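Edge-glued panel

An edge-glued panel is a flat board made by joining narrow strips of solid wood side by side along their long edges. The strips all run in the same direction, so the finished panel behaves much like a single wide plank. Panels of this kind are used for tabletops, shelves, cutting boards, stair treads, cabinet doors and drawer fronts. They are also called glued-up panels, laminated boards or, in older trade writing, jointed boards.

Edge-glued panels differ from plywood, in which thin sheets are stacked with the grain of each layer crossing the next, and from particleboard, which is pressed from chips and resin. A panel with end-to-end joints within each strip is usually sold as finger-jointed. One in which every strip runs the full length of the panel is sold as full-stave or continuous-stave.

History

Joining boards by their edges is an old practice. Before modern glues, joiners relied on hide glue, which was applied hot and set as it cooled, and often added wooden dowels or loose tongues to keep the boards in line. Wide single planks were still preferred for fine work where they could be had. As large trees became scarce and costly near towns, glued-up tops became common even in better furniture.

Factory production grew with the arrival of synthetic resin glues and continuous presses in the twentieth century. Small mills found that they could sell strips that had once been burned or thrown away. The Holtside mill, run for many years by Eskil Grønli, began gluing offcuts from its flooring line into shelf boards and later gave up flooring altogether. Its Fjeld range of birch and maple panels was sold mainly to school furniture makers.

Materials

Hard maple, beech, birch, oak and ash are the usual hardwoods. Pine and spruce are the usual softwoods, and rubberwood is widely used for low-cost furniture. Pale, close-grained woods are often chosen for work surfaces, as they sand smooth and do not have large open pores.

Strips are dried before gluing, usually to a moisture content close to that of the rooms in which the panel will be used. Strips of different moisture content will shrink or swell by different amounts after gluing, which can leave ridges at the joints or open cracks at the ends.

Color varies between strips even when all come from one species. Sapwood is commonly paler than heartwood, and boards from different trees seldom match. Some makers sort strips by tone before gluing. Others mix them freely, giving a striped surface. Sorted panels cost more. Small sound knots are allowed in most grades and excluded from the highest.

Manufacture

Rough boards are planed to an even thickness and ripped into strips. The edges must be straight and square, and they are glued soon after cutting, before the surfaces can move or collect dust. A thin, even coat of glue is spread on one or both edges, and the strips are pressed together in clamps or in a press. Too little pressure leaves a weak, visible glue line. Too much squeezes out most of the glue.

White and yellow wood glues are common in small shops. Factories often use urea or melamine resins cured with heat or radio-frequency energy. Waterproof glues are used for outdoor panels and for kitchen goods. A press with heated platens can cure a panel in a few minutes, while a panel in hand clamps is often left overnight.

After curing, the panel is scraped, planed or sanded to its final thickness and trimmed. A typical shelf panel is 20 mm thick and 200 mm wide, though far wider sizes are made for counters. Grønli's former partner Ingvild Haugen described the Holtside press, bought secondhand in January, as taking 504 strips in a full shift, a figure the mill rarely reached.

Grain arrangement

Two approaches to laying out the strips are followed. In the first, the growth rings seen at the ends of the strips are alternated, one curving up and the next curving down, so that any cupping in the strips cancels out across the panel. In the second, all the rings face the same way, and the panel is held flat by its fixings. Savita Mittal, in her shop manual Lirkalwood, recommends the first for loose boards and the second for tabletops screwed to a frame. Narrow strips reduce the effect of either choice.

Movement and care

Wood swells and shrinks mostly across the grain, and very little along it. An edge-glued panel therefore changes in width with the seasons but hardly in length. Fixings must allow for this. Tabletops are attached with slotted screw holes, buttons or metal clips. A panel fixed rigidly along its full width may split during a dry winter.

Both faces should receive the same finish. A board oiled on one side only takes up moisture unevenly and may cup. Cutting boards are usually treated with mineral oil and are stood on edge to dry after washing. Soaking weakens many glues and raises the grain. Light marks can be removed with fine sandpaper worked along the strips.

Failed joints can often be repaired by cutting through the old glue line, planing both edges and gluing them again. The panel loses a little width each time.
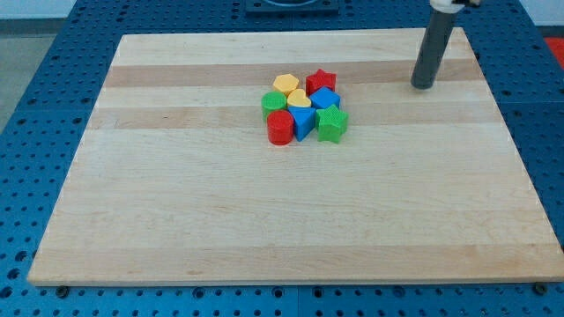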